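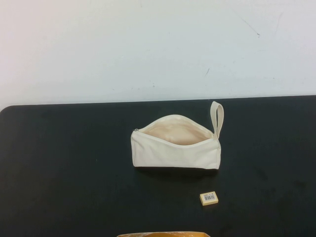 Figure 1. The canvas pouch, open, on the black work table.

Home | Projects | Reports | Gallery | Contact

Project Report: Use and Layout of a Small Zippered Pouch for Drawing Supplies
Submitted by Annelore Meinecke
Materials and Everyday Objects, Nollari School of Design

1. Purpose

The project examined how a plain canvas pouch serves a student who carries drawing supplies between classrooms. The course assignment asked each student to select one common object, use it daily through July, and report on how its shape affects the work done with it. The pouch in Figure 1 was selected for its simple construction and its low cost.

2. Description of the Object

The pouch is made of unbleached canvas and is roughly rectangular. It closes with a zipper along the top, fitted with a small metallic pull. A fabric wrist strap in the same cream color is attached at one end. The lining is a slightly warmer beige than the outer fabric. When the zipper is drawn back, the mouth of the pouch opens in a shallow curve, and the canvas creases along the front.

For the purposes of this report, the end with the strap is called the strap end and the opposite end is called the pull end.

3. Method

The pouch was carried to the studio and to two lecture rooms in the Pilkington building. Its contents were kept the same throughout: pencils, a sharpener, an eraser, a folding ruler, and a cloth for wiping hands. Work took place at a large black table against a white wall. A written note was made each time an item was taken out or put back with difficulty. The notes totaled 38 by the end of the project and were sorted by item and by the end of the pouch at which the item had been stored.

Two layouts were tested. In the first, all items were placed in the pouch without order. In the second, the pencils lay along the bottom with their points toward the pull end, the ruler stood against the back, and the small items were kept at the strap end.

4. Results

Most of the notes concerned the sharpener and the eraser. Under the first layout, both items moved beneath the pencils and had to be found by touch. Under the second layout, they stayed near the strap end unless the pouch was carried upright by the strap. In that position the contents slid to the pull end, and the order was lost before the next class.

The pencils caused little trouble in either layout. The ruler caught on the zipper teeth on several occasions. This was corrected by closing the zipper with one hand while holding the ruler down with the other.

The strap was of use mainly on the stairs, when both arms were needed for a drawing board. At the table it had no function, although it gave a convenient point to grip when the pouch was pulled closer.

Graphite marks appeared on the lining during the first week. A cold rinse removed part of the marking. Washing with soap at 60 degrees was considered and rejected, as the care sheet for the fabric advised against hot water.

5. Discussion

The results suggest that the order of the contents depends more on how the pouch is carried than on how it is packed. A strap fixed at one end turns the pouch vertical whenever it hangs from the wrist. A loop at the middle of the back would keep it level, but might prevent it from lying flat on a table.

A divider was also considered. A paper pattern was drawn for a single fabric wall near the strap end, forming a pocket for the sharpener and the eraser. The pattern was not sewn within the project period. The Restusora workshop guide recommends a light cotton for parts of this kind, and that material would be the first to try.

6. Limitations

The project covered one user and one set of supplies. Students who carry paint or ink would have different needs, particularly in regard to the lining. The notes also depended on the writer's judgment of what counted as a difficulty, and this judgment was probably stricter in the first days than later.

7. Further Work

The divider should be made and tested with the same contents. A second test could compare the pouch with a roll-up pencil case of similar capacity, using the same stairs and rooms.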